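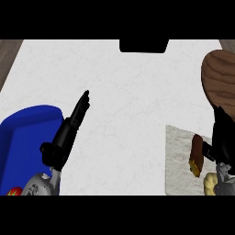 Wullance Fixtures

Match schedule and results for the Lekcombe and Turnton amateur soccer league, one row per match.

Version: August 7, 2022 update
Maintainers: Naa Ametepe, Naa Odoi

Contents

fixtures.csv: date, kickoff, home, away, venue, round
results.csv: match_id, home_goals, away_goals, status
teams.csv: team_id, name, home_ground

The league has 16 teams. Each plays every other team home and away. Kickoff is local time, 24-hour clock. Venue is the ground named on the schedule. If a match moved, the new ground is in venue and the old one in venue_orig.

Status codes

P played
A abandoned, score left blank
W walkover, recorded as 3-0
R rescheduled, see new match_id

Known problems

Round 5 has two matches with no kickoff time. The Abubakari Cup ties were mixed in with league matches until April and have been moved to cup.csv. Goals in extra time are counted in cup.csv only. Team names before the Turnton merger keep their old spelling, so join on team_id.

Loading

Files are UTF-8, comma separated, with a header row. Empty fields mean unknown. Do not read them as zero.

Corrections

Send the match_id and a link to the match report. Fixes go in within 7 days.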